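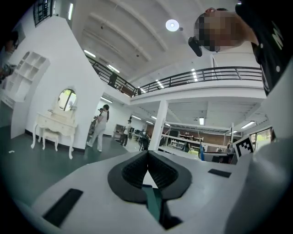
3. Materials and setting

Figure 2. The ground floor of the hall, with the dressing corner on the left and the balcony across the middle.

3.1 The room

The study was carried out in a large white room on two levels. A balcony with a black metal railing crosses it, and the space beneath the balcony is open to the rest of the floor, apart from a square support column. Lighting comes from several kinds of fitting: a round ceiling light, linear lights on the upper ceiling and a long fluorescent light on the wall (Figure 2). We left these as they were. Buschmann and Rossiter-type room surveys usually ask for a single light source, but we wanted a setting in which people would put things away as they would on any working day.

The floor is dark green. Small scraps of paper and thread show up well against it, and participants in the pilot at Havness had complained that they could not see what they had dropped on a pale carpet.

3.2 The dressing corner

The part of the room used for the tidying task is set against a white partition wall. It has three pieces of furniture: a vanity table with curved legs, a small upholstered stool that goes beneath it, and an open shelving unit divided into rectangular cubbies. The table carries an oval mirror in an ornate white frame. All three pieces are white, and this matters for the results in Section 4, where several participants described the corner as "one thing" and treated the table top and the shelves as a single place for storage.

The stool was returned to its position under the table before each session. Oshima suggested leaving it out, on the grounds that a pushed-in stool tells people the table is not in use. We tried both in November and kept the first arrangement - it gave participants one more decision to make.

3.3 Procedure

Each participant was given a box of small household items and asked to find a place for all of them in the dressing corner. No time limit was set. Sadowski and Ross took notes, using the Undomix coding sheet, and recorded where each item was put down first and where it ended up. Ordinary activity went on in the rest of the room during the sessions. People walked through and worked under the balcony, and participants were told that they could ignore them.

In all, 184 placements were coded. Items put down and picked up again without a change of place were left out. Rutkowska checked the sheets a second time, and disagreements were settled by discussion.

We use cookies to improve your experience on this site. Accept all | Manage settings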